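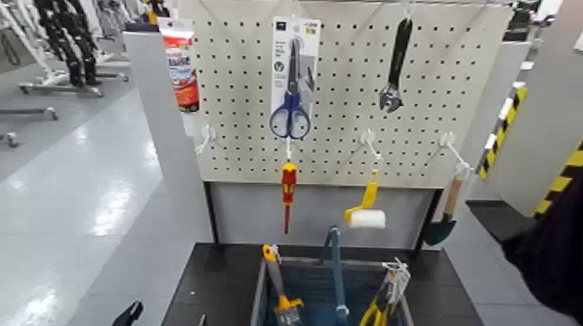 Pegboard and bin, restock task, head view

plulis_bench
Hi all, long post coming so get a cuppa. I promised back in March that I'd write up how the restocking runs went once we had enough of them, and we've finally finished the second batch. The task is the little hardware shop one: tools come out of the bin at the front and go up on the pegboard hooks, and then in the other direction for the second half of each run.

What we wanted to know was whether it helps to have people pause for a moment before they let go of a tool. We recorded 300 demonstrations the ordinary way and 300 with a short pause at the hook, trained one policy on each (same settings, same training time, I was very fussy about that), then gave each policy 40 tries. The one trained on the pauses did better, and the difference was nearly all in the hanging. Picking things up was much the same for both. I'm really chuffed with it, and I'd love to hear what you think before I do any more!

ganano_kev
Lovely work, and thanks for sharing the setup too. I like that you've got such different things up there, the trowel and the little paint roller and the scissors on their card. Most of the pegboard tests I've seen use one shape over and over and then call it retail.

Can I grumble a bit though? 40 tries per policy isn't a lot. A few lucky hangs either way and your gap gets a good deal smaller. We had a result at Ganano that looked wonderful at 40 and had mostly melted away once we kept going.

plulis_bench
Fair grumble, and you're welcome to it. I'd like to do more tries as well, it's just slow when a person has to put everything back between them. I did mix up the order so neither policy got all the mornings (the light changes a fair bit in there and the floor is shiny as anything).

trowel_and_error
My worry is a different one. White hooks on a white board! From a head camera I'd expect the tip of the hook to be very hard to pick out against all those little square holes, and your pause might simply be giving the model more pictures of the hook at close range. If so, the pause itself isn't doing anything clever, and you could get the same benefit by colouring the hook tips or adding a wrist camera. I'm not saying the result is wrong, only that I'd be careful about the explanation.

plulis_bench
Ooh, that's a good one, and I don't have an answer for it. We did keep the total number of training frames equal between the two sets, but you're right that the paused set would still have a bigger share of them near the hook. I could thin out the pause frames and train again. Seed 3857 is the one I used for both, if anyone wants to follow along at home.

llewellyn_loop
I'm going to disagree with trowel a little. We tried coloured tips on the Llewellyn rig and got hardly any improvement, and what did help was asking people to slow down. My feeling is that when folks go quickly they sort of toss the tool at the hook and trust their wrist to fix it, and a policy can't learn much from that. Different board from yours, mind you, and our hooks were metal.

trowel_and_error
Metal hooks on what colour board, though? If you could already see them well, paint wouldn't have changed much.

llewellyn_loop
Grey board. Okay, I'll give you that one, they did stand out.

ganano_kev
Which of the tools gave you the most grief, by the way? I'd put my money on the trowel, with that long blade.

plulis_bench
The trowel was fine once it was up, it was the scissors! The card swings about and the policy would line up on the wrong part of it. The pliers were the next worst. I'm going to split the scores out by tool and put them in the Trustgate folder with the other logs, then do the thinned-out version trowel suggested. It'll be 2 weeks at least, I've got the room for mornings only until then.

trowel_and_error
Take your time. If you can save the camera video from the failed hangs as well, I'll happily sit down and go through them.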